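Notebook, textile finishing / wash trials
February 28, 2026
Entry: Zsolt Katona

Relaxation shrinkage, knit swatches, second run. Carries on from Boglárka's pages on the first run, which should be read alongside. Her yarn references are kept. Swatch letters are not, the old A and B got swapped on the drying rack and I don't want the confusion carried over.

Purpose: find out if the length loss in the plain jersey comes from the wash itself or from the tumble stage. The first run did both before measuring, so it can't tell us.

Material. Plain jersey and 2x2 rib, both knitted on the Idham flatbed at the same stitch cam setting. Swatches cut oversize, edges overlocked, then laid flat in the conditioning room overnight before marking. Benchmarks put in with cotton thread, not pen. The pen bled in the first run and the marks were the width of a stitch by the end.

Gauge span between benchmarks 20 cm in both directions. Three spans lengthwise and three widthwise on each swatch, averaged.

Wash. Front loader, gentle program, 20 °C, ballast cloths to make up the load. Detergent is the Milladano liquid from the shelf, not the powder. Kristóf asked for the powder for consistency with his dye work, but the powder does not fully dissolve at this temperature and leaves grit in the rib.

Spin reduced to the lowest setting. The machine ignored this on the first cycle and went to full speed. That load is discarded. Door seal also needs looking at, there was a puddle by the left foot. Told Ilir.

Drying. Half the swatches flat on mesh, half tumbled low and removed as soon as the sensor called dry. All reconditioned before measuring.

Results, change from original length, mean of spans:

Jersey, wash and flat dry: length -2.1 %, width +0.4 %
Jersey, wash and tumble: length -6.8 %, width -1.9 %
Rib, wash and flat dry: length -1.2 %, width -3.0 %
Rib, wash and tumble: length -4.4 %, width -7.5 %

So most of the jersey loss is in the tumble stage. Rib width is the least reliable figure. It depends on how hard the swatch gets smoothed before the ruler goes down. Béla and I measured the same rib swatch independently and differed by 5 mm on one span. Need a fixed procedure: lift, drop onto the glass, pat once, no pulling. I would prefer a light tension frame but the Oprea one is still out for calibration.

Mass check on the conditioned ballast load: 1,007 g before, not repeated after. Should have been. Add to the sheet for next time.

Handling of finished pieces. Swatches behave better than garments. A sleeve hangs off the table and stretches under its own weight while the body is being measured. Everything full size should be supported along its whole length before any reading is taken, and left alone for an hour after it has been moved. Stripes are useful as a built-in reference for skew, provided the color change is on a full course.

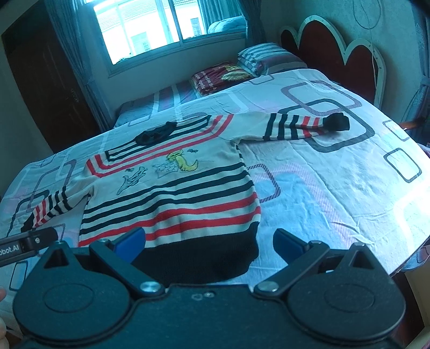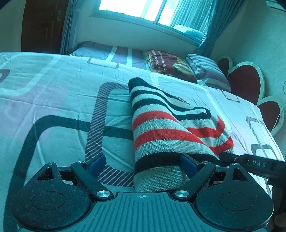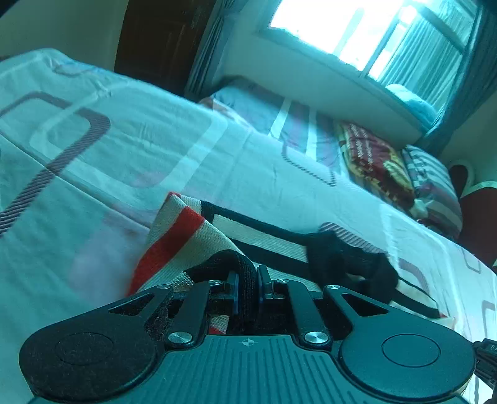
Striped knit sweater laid out flat; rolled knitted blanket; woven strap.

Spirality not measured this time. The jersey swatches have visible skew after tumbling, worst in the ones cut nearest the cast-on edge. Boglárka suspects residual twist in the single yarn and wants to try the Rikivus two-ply at the same gauge. Agreed, but one change at a time. Tumble temperature first, then yarn.

To do
Reknit jersey, enough for two full sets plus spares
Check whether the dryer sensor stops at the same moisture with a small load
Write up the smoothing procedure and pin it over the glass table
Ask Kristóf for his conditioning room log, the humidity trace has a gap in February
Door seal, see above

Rib swatch tumbled 2 has a dropped stitch near the upper benchmark. Kept in the mean for now. Taking it out moves rib width from -7.5 to -7.3.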